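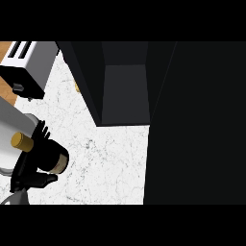 12월, 새벽 2시 조금 전

오늘은 꼭 적어 두고 자야겠다. 드디어 가상 주방이 제대로 돌아간다!! 저녁 먹고 앉아서 잠깐만 만진다는 게 또 이 시간이다.

대리석 조리대 무늬까지 들어가니까 갑자기 진짜 부엌 같아졌다. 회색 잔줄이랑 점들이 생각보다 예뻐서 한참 들여다봤다. 흰 토스터도 마음에 든다. 빵 넣는 구멍 두 줄에 앞판의 조그만 레버까지, 쓸 일도 없는데 괜히 눌러 보고 싶어진다. 오른쪽은 아직도 시커먼 면이 통째로 가리고 있어서 시점을 조금 옮겨 볼까 싶은데, 그건 내일의 내가 할 일.

제일 신나는 건 역시 그리퍼다. 베이지색 띠를 두른 어두운 병을 옆으로 뉘어 잡고 있는 걸 보고 혼자 박수를 쳤다. 지난주까지는 손가락이 병을 그냥 뚫고 지나갔는데! 접촉 계산 간격을 반으로 줄이고 마찰값을 다시 넣은 게 먹힌 것 같다. 손가락 끝 충돌 모양도 상자 대신 캡슐로 바꿨다. 둘 중 뭐가 결정적이었는지는 모르겠다. 한꺼번에 바꾸지 말라고 나홈(Nahom Assefa)이 그렇게 말했는데 또 한꺼번에 바꿨다. 내일 하나씩 되돌려 보면서 확인할 것.

금색 뚜껑은 흰 통 앞에서 혼자 번쩍번쩍한다. 재질 반사값을 너무 올렸나? 그래도 어두운 병 옆에서 눈에 확 띄니까 당분간 그대로 두기로.

나홈한테 화면을 보냈더니 바로 전화가 왔다. 공방 작업대에 있는 진짜 팔, 우리가 타미루(Tamiru)라고 부르는 그 녀석한테 언제 옮길 거냐고. 어깨 쪽 모터 브래킷을 아직 다시 뽑아야 해서 당장은 무리다. 지난번에 출력한 건 나사 자리에 금이 갔다. 이번에는 벽을 두껍게 하고 방향도 눕혀서 뽑아 볼 생각이다. 필라멘트가 700그램 넘게 남았으니 두 번은 실패해도 된다(안 하고 싶지만).

그리고 케이블. 손목 돌 때마다 걸리는 그 선을 이번에는 꼭 안쪽으로 넣자. 나홈은 바깥에 묶어도 된다는데 나는 보기 싫어서 못 참겠다.

내일 할 일
마찰값만 원래대로 돌려서 다시 잡아 보기
뚜껑 반사 조금만 낮춘 것도 하나 저장
브래킷 출력 걸어 놓고 출근
공방 열쇠 챙기기, 제발

컴퓨터 팬 소리가 아직도 윙윙거린다. 자려고 누웠다가 손가락 벌리는 각도가 생각나서 또 일어났다. 메모만 하고 진짜 잔다. 얼른 내일 저녁이 됐으면 좋겠다.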